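New Table Mats Are Down in the Feyisa Street Workroom

I stopped by the Feyisa Street workroom this month to see what they've done with the big table, and I have to say I'm a little jealous. My own kitchen table has looked like a war zone for years!

Mihret Kassa, who runs the evening sessions, had been grumbling about scratches on the wood since last December. She finally got the okay to spend some money, and the whole job came in at 83 dollars, with 10 of that going to delivery. The mats came from Jasen, the supply shop over by the bus station (they also do cutting boards, if you need one).

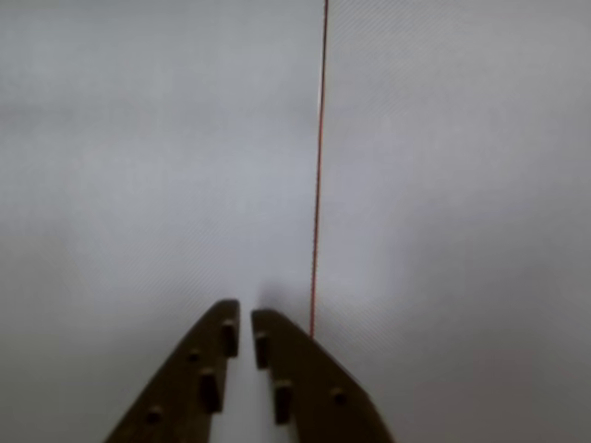
Mulugeta Endale wanted one giant mat, and the two of them went back and forth over it for a good week. Mihret won. Two gray mats side by side are easier to lift and wipe off, and if one gets ruined you only have to replace that half. I'm with her on this one, but I did promise Mulugeta I'd write that a seam down the middle of a table drives him nuts.

They picked gray because the old green cover made small screws so hard to find. People were crawling around on the floor with flashlights looking for stuff that was sitting right on the table the whole time.

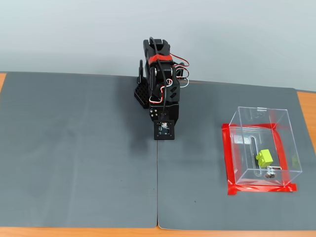 You can still see wood around the mats, and Mulugeta is planning to oil that part once the evening sessions break for the holidays. He'd like to do the shelves too, but that depends on what's left in the budget.

The workroom opens at 10 in the morning, and evening sessions start at six. Please don't put hot mugs on the mats. Mihret has already asked twice, and she's got a sign ready to go up by the door.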